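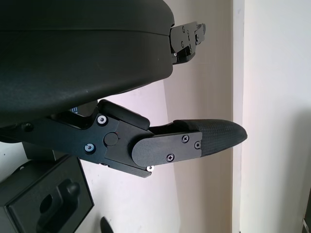
Stores, Eltness workshop, afternoon.

Thursday, March 12, 2020

Carried on with the stores. Fixings cabinet first, then the long shelf, then the drawer of things that have no drawer.

The fixings cabinet has 96 drawers and the old labels were done by at least two people who disagreed about what M4 x 12 means. One measured under the head and the other measured the whole screw, so the countersunk ones were split between two drawers with the same label. I have put them all together and relabelled to the overall length for countersunk and under-head for everything else. If you find a stray, please put it back in the right drawer and not in the lid of the cabinet.

Weighed the M4 pan heads to get a stock figure for the Stallmont order. Counted out 20, weighed them, then weighed the lot. It comes to 1,856, which is a good deal more than the sheet says. The sheet was last filled in before we took over the boxes from Loter, and I think those were tipped in without being written down. No need to order M4 pan heads this year. M3 washers are nearly out, and the M5 nylocs are down to a handful of mixed ones that I wouldn't trust on anything that gets taken apart twice.

To order from Stallmont:
M3 washers, plain, two boxes
M5 nylocs, one box
M6 x 30 socket caps, one box
Drawer labels, the wider kind (the narrow ones curl)
Small zip bags

Long shelf. Depth is 440 mm, measured at both ends and in the middle, where the wall bulges a bit. The grey Achterberg bins are longer than that and hang over the front, and that is how the bin of springs ended up on the floor last month. Turned them sideways. They sit fine but you lose the label, so I have moved the label holders to the long side. Drilled the first one too close to the rim and it cracked. That bin is now the offcuts bin. The others are drilled lower down and are holding.

Screwed a batten along the front edge as a stop. Softwood from the rack, planed one face only. The third screw from the left is in a knot and won't pull down fully. Left it proud, will come back with a countersink. Mind your sleeve on it.

Drawer of things that have no drawer: emptied on to a tray and sorted. Most of it was hex keys. Full metric set made up from the loose ones except the 2.5, which is always the one missing. The imperial keys are in a bag at the back, tied shut so they don't get used on metric heads again. Found the key for the old drying cupboard, the spare chuck key, and the brass drift I had already replaced. Also a lot of small springs, which I have put in a jar without trying to identify them.

Adhesives. Checked the dates on everything. Threw out two tubes of epoxy where the hardener had gone brown and a threadlocker with the cap glued on. The remaining blue threadlocker is fine. It lives upright on the top shelf of the metal cupboard from now on, with the date opened written on it in marker.

Tried the new label tape on the bins. It doesn't stick to the textured side at all but is all right on the smooth end. Wiped the bins with meths first, made no difference on the textured side. The card holders are better anyway — slower to do, but you can change the card.

Swept under the shelf while the bins were off. About half a dustpan of swarf and one good 10 mm socket.

One thing to decide. The cabinet is the wrong way round for how we use it. The small sizes are at the top, where you have to reach, and the M6 and M8 are at waist height, and we hardly touch the M8. I would rather swap them, but it means moving every drawer and redoing the sheet a second time. I have left it for now. If people still want it by April I'll do it then, in one go, on a day when the workshop is quiet.

Sheet is updated as far as row G. Rows H and J not weighed yet. H is mostly self-tappers in odd lengths and will need tipping out and sorting by eye, J is rivets. The scale drifts when the door to the yard is open, so shut it before you zero, and zero it again between drawers.

Still to do:
Countersink for the batten screw
Rows H and J
2.5 hex key, buy two
Ask Loter if they want their boxes back
New card for the offcuts bin, it still says springs

Boxes are flattened and stacked behind the door.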